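Utility room notebook, Asholm workshop

18 March 2025

Tuesday, so no class in the big room and I had the floor to myself until lunch. Plan was to get the utility end usable again before the Prallmont order comes in. Writing it all down now because I forgot half of what I did in December and had to work it out twice.

Pulled the shelving forward and swept behind it. Lint, two clothespins, one drill bit (3/16, put back in the index). The shelf brackets on the left are fine. The ones on the right have worked loose again and I put longer screws in. If they go a third time we need to find the stud.

Drain: ran 7 liters through it from the bucket and it went down without backing up. Slower than I'd like at the end. The trap was cleaned in December, so I don't think it's the trap. Next thing to try is the snake from the Arthur kit, but the handle is missing and I could not find it in either drawer. If you have it, put it on the bench.

Moved the heavy stuff next. It slides all right on a folded towel, one corner at a time. Don't drag it bare on the tile. We already have one scratch by the door from the last time, and I was the one who made it.

Checked the Pasari power strip while I was down there. Rated 2,000 watts on the label. Fine for what we run off it, but do not put the space heater on the same strip. I wrote this on tape and stuck it to the strip itself.

Then the yellow basin, the one with the black inside. I wanted it clean and sitting flat before anything else goes back. Wiped the inside, then the rim. The rim has scuffs that don't come off with dish soap and I stopped trying. Did not use the abrasive pad. I don't want to take the shine off the black part. The bluish-gray round piece stays in the recess at the bottom. It has gone missing once already, so please don't carry it off to the sink by itself. 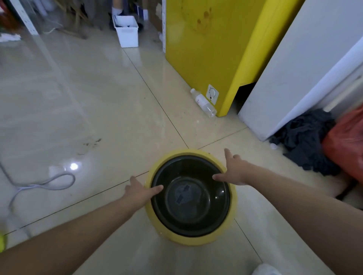
Page last changed: 18/03/25, 16:40

Steadied it with both hands, one on each side of the inner edge, and pushed down a little to feel for rocking. It's sitting just by the spot where four tiles meet, and I expected trouble from the grout lines there. Small rocking toward the left, hardly anything. Good enough for me.

Still to do:
- dark specks on the tile to the left of the basin, sweep and then mop
- gray cable is lying in a loop on the floor, coil it and hang it up
- brownish stains near the top on the front of the yellow cabinet. Try baking soda paste, leave it 20 minutes
- smudges on the tile, same mop water will do
- order floor cleaner, the 500 ml bottle, we never get through the big one

Left the dial alone. Whoever last set it, write the setting on the card by the door.

Comments (3)

bench2: Snake handle is in the paint cupboard, top shelf, in the coffee can. I'll bring it over.

k.: Baking soda did nothing on the old fridge. Diluted vinegar got most of it, but try a small patch first. And rinse.

bench2: Can we hang the cable on the hook by the window? The one by the door is full of aprons.

Asholm workshop notebook | Questions: leave a note at the front desk | Back to top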